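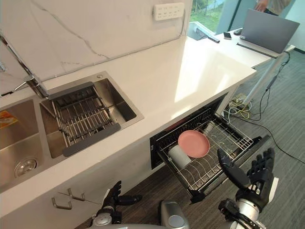 Home | Syllabus | Handouts | Contact
Reading time: 2 minutes

Week 6: Why soap works

Soap is one of my favorite molecules! One end loves water, the other end loves grease, and that's enough to lift butter off a plate.
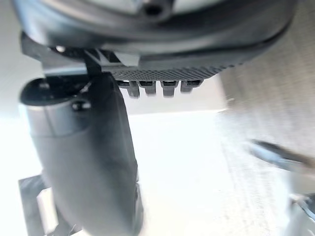

Page last changed: August, by M. Tanabe

Once there are enough molecules, they huddle into little balls called micelles, with the greasy tails tucked inside (draw one, please).

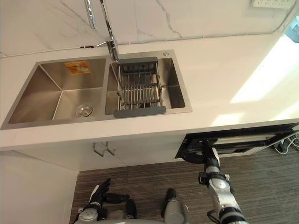

Hard water spoils the fun: calcium grabs the soap and makes scum. Read pages 10 to 20 before lab.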